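工单:灰色敞口箱放在木桌上会自己挪位置
提交部门:Grotstead 二楼分拣间
处理方:Kuster 设施支持
优先级:中(提交时选的是“紧急”,系统改的)
状态:已解决,观察中

问题描述

分拣间那张浅色木桌上的灰色敞口箱,一天下来会往桌边走。早上摆在中间,下班前已经偏出去一大截,偶尔还带一点角度,像是对窗外有兴趣。箱子里装的是待分的零碎件,重量不固定。桌子本身没有动,至少没有人承认推过。

希望解决的事情:箱子留在原地。就这一件。

已经试过的办法:
把箱子推回去。有效,持续到下午。
在桌上贴了一张“请勿移动”的纸条。箱子不识字,纸条后来也跟着走了。
换了一只同款箱子。新箱子学得很快。

第一次回复(Kuster 支持)

您好,感谢提交工单。请确认以下信息:桌面是否水平,箱底是否完好,桌脚下是否有异物,是否尝试过重新摆放箱子。

提交人回复

重新摆放箱子的情况见上文第一条,每天都在尝试。

桌面水平的问题,我借了水平尺,气泡停在两条线中间偏左一点。偏左的方向和箱子走的方向不一致,所以要么尺子不准,要么箱子在爬坡。后来换了一把尺子,气泡居中。第一把已经还回去了,没有多说什么。

箱底翻过来看了,没有裂,四角的磨损差不多。桌脚下面是地毯,深炭灰色,粗纹的那种,去年六月铺的。铺之前这里是硬地面,箱子不走。这个时间上的巧合我在上一张工单里写过,那张工单以“无法复现”关闭了。

第二次回复(Kuster 支持)

您好,地毯与桌面上的物品没有直接接触,一般不会造成您描述的现象。建议在箱底加装防滑垫。已为您登记 Grorora 牌防滑贴一包,货号 1,883,预计周四送达。

提交人回复

防滑贴收到了,一包 8 片,圆形,透明。按说明把箱底擦干净,四角各贴一片,压紧,等了一夜。 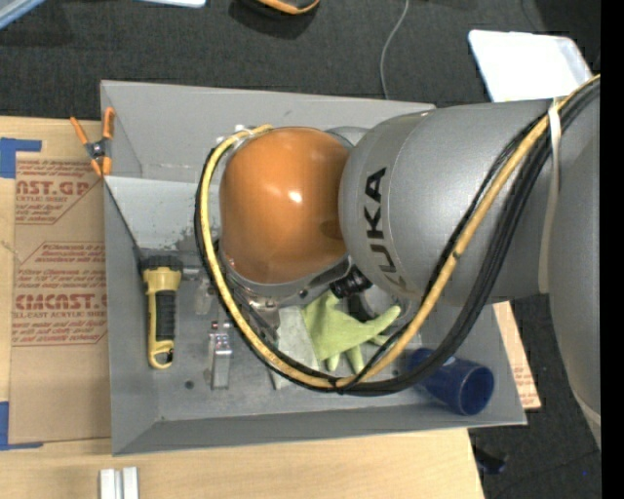
贴完之后第一天箱子没动。第二天也没动。第三天开始往同一个方向走,只是慢了,走得比较有尊严。把箱子翻过来,有两片防滑贴已经卷边,粘了一圈灰色绒毛,看颜色应该是地毯的。也就是说,和桌面上的物品“没有直接接触”的地毯,跟箱底还是有些来往的。

我回想了一下,大家倒箱子的时候习惯把它先放到地上,倒完再端回桌上。箱底每天在粗纹地毯上蹭几遭,回到桌上时带着一层细绒,再好的防滑贴也就成了滑冰鞋。这一点此前没有写进工单,是我的疏漏,表格里也没有这一栏。

剩下的四片先没有用,留着。

第三次回复(Kuster 支持,换了一位同事)

您好,我看了前面的记录。绒毛的解释说得通,不过它只能说明箱子为什么容易滑,说明不了为什么总往一个方向滑。麻烦您看一下桌子:用手掌按住桌面一角,轻轻往下压,四个角都试一遍,看有没有哪个角会往下沉。地毯铺在硬地面上,重桌子压久了会陷,各个脚陷的深浅常常不同。空桌子测出来是平的,往上加了东西就不一定了。

提交人回复

照做了。三个角是稳的,靠门那个角按下去有一点点弹性,松手又回来。箱子走的正是靠门的方向。

空桌测水平,气泡居中。把装满的箱子放上去再测,气泡跑了。前面测的时候我把箱子拿开了,因为它挡尺子。

处理过程

1. 清空桌面,两个人抬起靠门的那一侧。桌子比看起来沉。
2. 桌脚下面的地毯有一个很深的方印,另外三个脚的印子浅得多。摸上去那一块底下是软的,掀开一条边,发现衬垫在这里接了缝,有一小段叠了两层。铺地毯的是 Trindberg,验收单上写的是“平整”。
3. 割掉叠出来的那一段衬垫,把地毯边压回去。
4. 四个桌脚下各垫一块硬质托片,托片比桌脚宽,分散受力。
5. 桌子放回原位。空桌测一次,放上装满的箱子再测一次,两次气泡都在中间。
6. 揭掉旧的防滑贴,箱底用湿布擦,晾干,把剩下的四片贴上。
7. 在桌面箱子四角的位置贴了纸胶带,做记号用。胶带是米色的,贴在木头上不太显眼,审美上没有收到投诉。
8. 倒箱子的时候不再往地毯上放,旁边加了一只矮凳。

观察记录

第一天:箱子在胶带里。
第二天:箱子在胶带里。
第三天:箱子在胶带里,矮凳不见了。
第四天:矮凳在茶水间找到,有人踩着它够顶柜。已归还,凳面背后写上了“分拣间”。
第二周:箱子偏出胶带一点,擦过箱底以后摆回去,之后没有再偏。擦下来的绒毛比以前少很多,擦箱底改成每周一次。
第三周:没有变化。这是我在这份记录里最愿意写的一句话。

给后来遇到同类问题的人

先按桌角,再买防滑贴。测水平的时候把平时放在上面的东西放上去,空桌子的水平只对空桌子有意义。箱底摸一把,手上有毛就擦。托片要选硬的,我们先试过一种带毡面的,那个毡面和地毯相处得非常好,桌子因此也开始走了,试了半天就撤下来,没有写进正式步骤。

遗留事项

Trindberg 那边的衬垫接缝问题另开了一张工单,目前的回复是请确认地毯是否为地毯。已确认。
第一把水平尺仍在流通中,借用的同事请自行对照另一把。
“请勿移动”的纸条已撕掉,留下一块胶印,擦了,近处还能看出来。

工单状态由“处理中”改为“已解决,观察中”。系统自动发来满意度调查,满分五分,选项里没有“箱子不动了”,所以填了四分。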